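Tarwood play room, table check
November 7, 2020

Table top: wiped down, no splinters or sharp edges. OK.
Play food: checked for cracks and small loose parts. OK.
Cups and bowls: two Lullitz cups replaced in October. OK.
Soft toys: seams pulled by hand. One to be restitched.

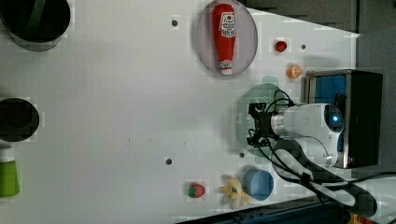 Table 14: ketchup bottle on the grey plate, toy strawberry beside the yellow soft toy.

Comments: the small holes in the table top can trap crumbs, so brush them out before wiping. Keep cables away from the side where children sit. Next check in 10 days.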